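Household chores – are two-finger grippers there yet?

jostside_184
Counting rinsing, wiping and sorting as separate jobs, I would call none of them solved. Clearing cups off a table is the closest. My position is that a parallel two-finger gripper is sufficient for it and that five-finger hands are wasted money at this stage.

Vusudora
Disagree. Sufficient for a rigid mug, yes. A thin-walled paper cup buckles before you get enough friction to lift it full.

jostside_184
Then limit the grip force. Current limiting on the motor is old technology.

Ikhsan Sembiring
We run a packing cell at work, 11 hours a day. Same part, same pose, and it still drops a few. A kitchen gives you a different pose every time. A cup on its side needs another approach angle from one standing up, and a tapered wall wants to slide out of flat pads.

Vusudora
Tapered walls are the point I would press. The pads touch along a line, so the cup can pivot.

Sugeng Chong
Soft pads help with that. For reference, mixed cups on a wood table, one of them held by a hand-held gripper in each shot:
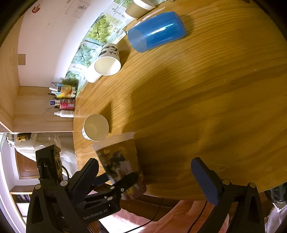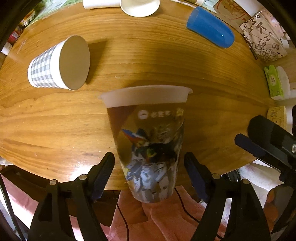
Grip is half the problem. The other half is deciding what is trash, what gets washed and what somebody is still drinking. I have seen no planner I would trust with the third category – a wrong guess there means a wet floor.

Ikhsan Sembiring
Agreed on the third. I still don't accept that grip is settled.

jostside_184
Nor did I say settled. I said sufficient. Post your drop rate for the packing cell and we can compare.

Ikhsan Sembiring
Will pull the logs in December, after the line change.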